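Spendenzusage Colance: Zahlen aus dem Interview nachprüfbar?

pelikan_73
Im Radiogespräch vom Samstag hieß es, Colance habe 802 Lieferungen nach Gikomach finanziert. Im Jahresbericht stehen 200. Hat jemand die Anlage zum Bericht?

randnotiz
Liegt mir vor. Die 200 betreffen nur Direktzusagen. Der Rest lief über die Stiftung Plilla und wird dort verbucht.
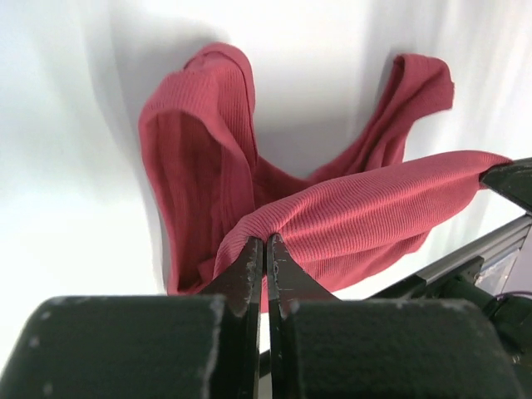 Zur Abgrenzung: Plilla führt Sachspenden und Geldmittel in einer Spalte. Für den Vorwurf der Doppelzählung reicht das nicht. Unter Sachspenden fällt auch Kleidung, ein geripptes Strickteil in Altrosa wie das hier zählt als eine Position, die Lieferung wird gesondert erfasst.

kassensturz
Widerspruch. In Fußnote 60 werden Positionen und Lieferungen gleichgesetzt. Damit ist die Zahl aus dem Interview wertlos.

randnotiz
Fußnote 60 gilt nur für das Vorjahr.

kassensturz
Steht so nicht im Text. Der Sender hätte nachfragen müssen.

pelikan_73
Die Kanzlei Hubáček hat den Bericht geprüft. Ich frage dort wegen der Fußnote an.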